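Attic bedroom too hot in summer, freezing in winter. What did you do?

skoluser_hl
Posts: 61
ok so we moved into the top floor of a house in Bruvcombe and the bedroom is right under the roof. sloped ceiling, wood boards, no idea whats behind them. July was awful, now its December and I can see my breath at 6 am. Landlord says "its insulated". Is it?? Can I check without pulling boards off?

Venkataraman
Posts: 3,485
Take the cover off an outlet or light on the slope. Power off at the breaker first. Shine a flashlight around the box. If you see pink or yellow fluff there's something. If you see the back of the roof, there's your answer.

gablegoat
no outlets on a slope in most of these. Go up when theres frost on the roof and look from the street. Frost melted over your room but not over the neighbors = heat going straight out

Venkataraman
Frost test is junk if the neighbor has the heat off. Seen people rip out good insulation over that.

gablegoat
worked fine for me. 20 years in an attic room in Skandcombe, did it every winter

Venkataraman
Good for you. Still junk.

skoluser_hl
guys. no outlets on the slope, one light, will try that. frost test also if we get any

Harish Fernandes
Before anything else check for drafts. Stick of incense, hold it along the joints where the boards meet the wall. Smoke goes sideways, you have a gap. Rope caulk is cheap, peels off in spring, landlord wont care. Did 3 rooms in one afternoon. Made more differnce than the fancy curtains I bought

mossy_kettle
Bed position! don't put the headboard under the low side. cold air slides down the slope right onto your face. We turned ours so the pillows are on the tall wall and I quit waking up with a stiff neck

gablegoat
cant turn a bed in half these rooms, you'd crack your head getting up

mossy_kettle
Ours is tiny too and we managed. Heavy duvet plus whatever else is lying around, not pretty but I sleep
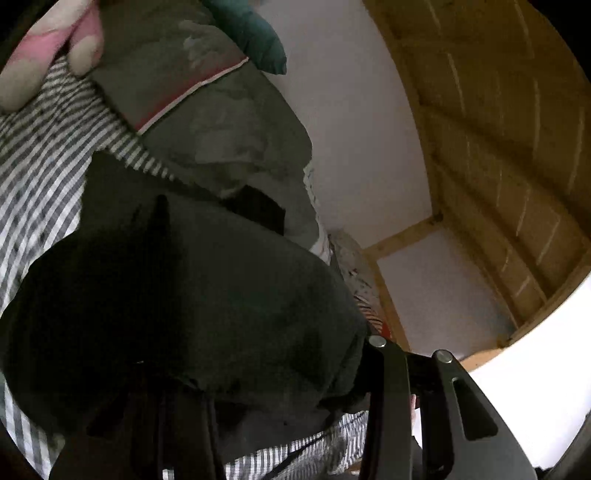
our room, striped sheets and the green duvet

skoluser_hl
oh that ceiling looks like mine. how heavy is the duvet?

mossy_kettle
the winter weight one, no clue on the number, tag's gone. In summer its just the sheet and a fan in the window blowing OUT, not in. Evening only

Venkataraman
Fan blowing out is right. Open something downstairs too or it does nothing.

Harish Fernandes
Agree w/ that. And write to the landlord, in writing, ask what the insulation is and when it went in. "Its insulated" isnt an answer

skoluser_hl
emailed. took the light cover down, there's some yellow stuff but thin, maybe an inch? incense tonight

Venkataraman
An inch is nothing. Send him a picture of it.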